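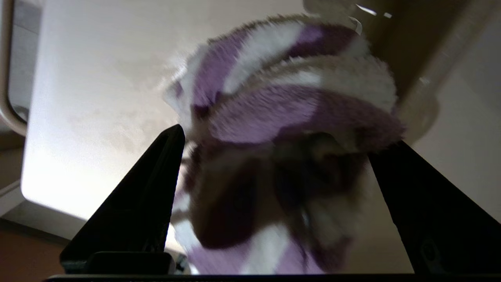 1. Purpose

Florkitik is a one-term project on the upkeep of small bathroom vanities in the Jundard residence at Udlow. The report covers one task, wiping down the sink and the counter next to it with a dry or damp cloth. Mirrors, floors and toilets were left to the other project groups.

The question was how the objects standing on a vanity affect the wiping. A bare counter can be done in one long stroke. Most counters in Jundard are not bare, and the stroke has to stop, go around something, or wait until the thing is lifted.

2. Materials

Cloth: soft, fuzzy, purple and white. One cloth was kept for vanities only. It was washed without fabric softener and air dried before each session.

Water: 120 mL of tap water per vanity, measured into a cup and poured over the cloth for the damp pass. The dry pass came first in every case.

Cleaner: none. The residence supplies Fedoruk, a spray cleaner, but it leaves a film if it is not rinsed off, and rinsing would have added a step we did not want to measure.

3. Work areas

The vanity was divided into three areas, taken in this order:

Counter. The flat surface on both sides of the sink. Wiped from the wall toward the front edge.

Back ledge. The strip behind the basin where the faucet is mounted. It is narrow, and small items tend to collect on it. The cloth was folded to 152 mm wide for this area. Wider folds caught on the faucet base.

Basin. Back wall, sides, then floor, ending at the drain. The overflow slot was wiped along its lip only. Nothing was pushed into it.
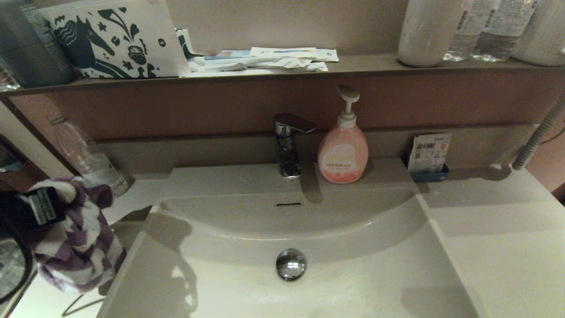
Figure 2. Vanity with soap bottle and small tray on the back ledge; cloth at the left edge of the counter.

4. Observations

The vanity in Figure 2 has a white basin in a pale beige counter. The soap bottle stands directly beside the faucet, which leaves very little room for a folded cloth between the two. Our rule for this layout is to lift the bottle, wipe the spot under it, and put it back with the pump over the ledge. Wiping around the bottle is faster but skips the base, where soap tends to dry.

The tray should be moved as one piece. Taking the card or packet out first adds two movements and gains nothing. The empty plastic bottle to the left of the sink should go to recycling before the counter is started.

Water spots are hard to see on white. The faint ones near the front right of this basin are a good example of what a quick look from the doorway misses. The checker should stand at the front of the sink and look across the surface at a low angle.

A crumpled cloth covers less surface than a folded one and presses unevenly. It does reach better into the curve at the back of the basin. We suggest folding for the counter and ledge, and bunching for the basin only.

5. Limits

Only one type of cloth was used. Tap water hardness differs between floors and was not tested. Pressure was judged by hand. The times we logged in January came from two different stopwatches that did not agree, so they are left out of this version.

6. Remaining work

Repeat the back ledge with a narrower fold. Compare the water-only pass with Fedoruk followed by a rinse. Add a sketch of the wiping order for posting inside the cabinet doors.

Revised July 19, 2026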